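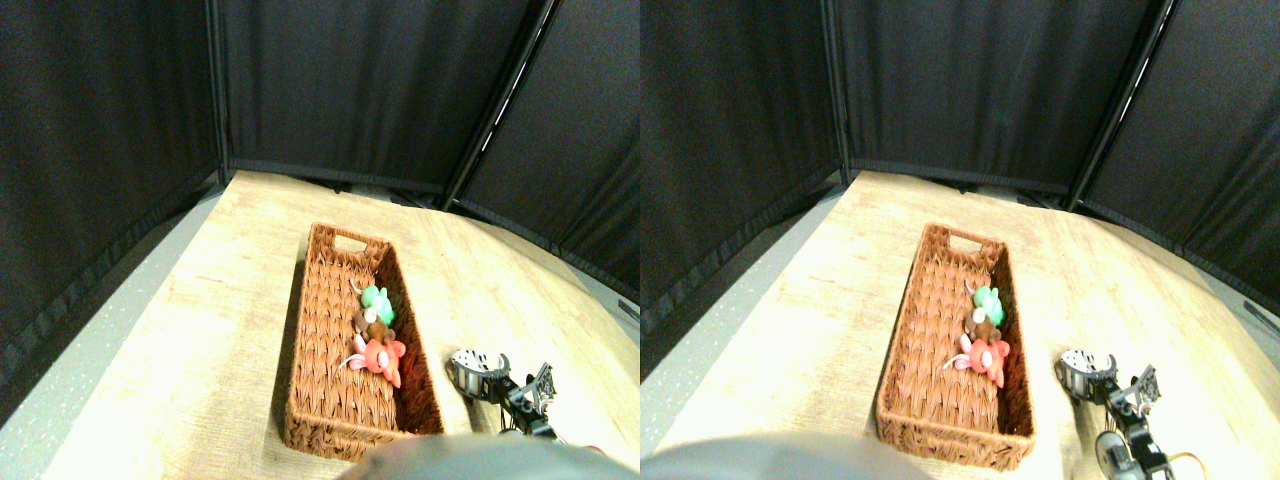

Call for Participants: Tabletop Tidying Study
Takine Household Objects Project
Reference 2951

Mestmont is recruiting adults to take part in a study of how people put small soft objects into open containers and take them out again. Sessions are held at the Mestmont site in Gerkstead, in the Ding building, ground floor. Participation is paid.

Background

The Takine project collects data on ordinary storage tasks: filling a basket, emptying it, finding one item among several, and restoring a basket to a given arrangement. Earlier rounds covered folded cloths and kitchen utensils. The current round covers small plush toys in a rectangular woven wicker basket. Soft toys deform under light pressure, catch on each other and on the weave, and rarely settle the same way twice. People handle this without much thought, and the order and grip they choose are what the study measures.

The work area

All tasks take place at a light wooden table with black curtains on the left, the back and the right. The front is open. The basket has a raised rim and a cut-out handle opening, and its starting position and orientation on the table change between blocks. In some blocks it lies lengthwise, pointing away from you. In others it is turned across the table.

The toys are small enough to be picked up in one hand. The set in use differs between blocks. Some blocks use toys that are close in size and different in color; others use toys with thin parts, such as tails, which need more care when they are lifted out from under another toy.

What you will do

A session consists of 200 short trials in four blocks, with a break after each of the first three. In each trial you read a card and carry out one instruction. Typical instructions are:

Move all toys from the table into the basket.
Take out the green toy and leave the others in place.
Place the toys together against the right wall of the basket.
Empty the basket and set the toys in a row, faces up.
Lift the basket by the handle opening, turn it, and put it down without the toys shifting.

Work at the speed you would use at home. There is no score. If a toy falls or lands outside the basket, pick it up and continue; the trial is kept. If you misread a card, tell the session lead and the trial is repeated at the end of the block.

Before the first block you complete a practice set with the same basket. Practice trials are not analyzed. After the last block you fill in a two-page questionnaire on handedness, storage habits at home and how difficult you found each type of instruction.

Who can take part

You must:
be 19 or older;
be able to stand or sit at a table for the length of one block;
be able to read short printed instructions in English;
be able to tell red, green and brown apart, with glasses or contact lenses if you use them;
have use of both hands.

Left-handed participants are especially needed for this round. No experience in packing, childcare or storage work is required.

You cannot take part if you:
have a current hand, wrist or shoulder injury;
have a known allergy to wicker, polyester filling or unscented laundry detergent;
completed a session under the same reference number;
work for Mestmont or live with someone who does.

Participants from the folded cloth and utensil rounds may apply.

Time and payment

One session takes three hours, including practice, breaks and the questionnaire. Payment is $75 per completed session, made by bank transfer. If you stop early, you are paid for each block you have finished. Travel costs are not covered. Parking is free in the lot behind the Ding building; use the spaces marked for visitors.

A smaller group will be invited back for a second session with a deeper basket. The second session is optional and paid at the same rate. Tick the box on the application form if you want to be considered.

Schedule

Sessions run through January, in the morning and in the afternoon. Morning sessions start at 9:00 and afternoon sessions at 1:30. Evening sessions are offered on Wednesday only, starting at 5:30. The study closes when 300 sessions have been completed.

Please arrive ten minutes before your start time. Sessions cannot be started late, as the table is reset for the next participant.

What to wear

Wear short sleeves or sleeves that can be rolled above the elbow. Remove rings, bracelets and watches before the practice set. A locker is provided. Long hair should be tied back. Do not use hand cream on the day of the session; it changes how the fabric slides against the fingers.

Recording and data

Your hands, forearms and the table surface are recorded on video during the trials. Sound is not recorded. Recordings are stored under a participant number, separately from your name and payment details. Questionnaire answers are stored under the same number as the recordings.

You may withdraw at any time during the session without giving a reason. You may also ask for your recordings to be deleted afterward, up to the point at which the round is closed for analysis. The consent form states the procedure and is sent with your appointment confirmation. Read it before you come in; you will sign a printed copy on site.

Hygiene

Toys are washed between participants. The basket is brushed out and wiped, and the table is cleaned after each session. Hand washing is required before the first block and after each break. Food and drinks stay in the break area.

How to apply

Complete the application form at the Ding building reception desk, or ask for a copy by mail. Quote reference 2951. State your preferred hand, the session times you can attend and whether you need a chair of a particular height. The table height is fixed.

Applicants who meet the criteria receive an appointment offer in writing. An offer that is not confirmed within three working days is passed to the next applicant on the list.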